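How to Clear a Living Room Before Painting

Most of the work in painting a room happens before the can is open. Give the clearing and covering its own evening, and start painting the next morning. I used this order for my own front room in December. 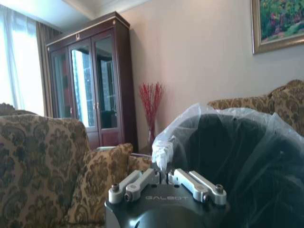
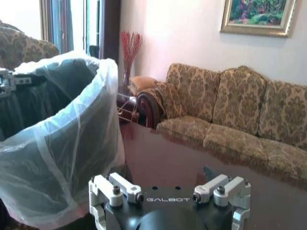
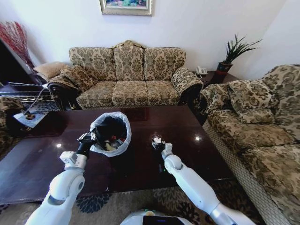

Living room; lined bin; the bin on the coffee table.

1. Empty the surfaces

Take everything off shelves, sills and tables. Sort as you go: keep, move to another room, throw out. Put a fresh bag in the bin first and fold it well over the rim so it doesn't slip down.

2. Move the small furniture

Lamps, side tables and chairs go to another room. Large pieces can stay if you push them to the middle and leave a walkway along every wall. I like 6 feet where a ladder has to stand, but you can manage with less. Lift polished tables, don't drag them, and lay an old blanket over the top before the plastic goes on.

3. Take down the hardware

Turn off the power at the breaker, then remove outlet covers and switch plates. Tape the screws to the back of each plate. Curtain rods come down too. Write the location on a piece of tape - "left window" is enough.

4. Wash and patch

Wipe the walls with warm water and a little dish soap. Fill nail holes, let the filler dry, and sand it flush. My neighbor Francine Penner skips the washing and has had paint peel over the radiator twice.

5. Measure for paint

Add up the length of all four walls and multiply by the height. Subtract the doors and windows. My walls came to 300 square feet before subtracting and 217 after. Check the coverage printed on the can and double your area if you plan two coats.

6. Cover the floor

Use canvas drop cloths where you will walk. Plastic is slippery underfoot, so save it for the furniture. Tape the cloth edges to the baseboard and press the tape down with a putty knife.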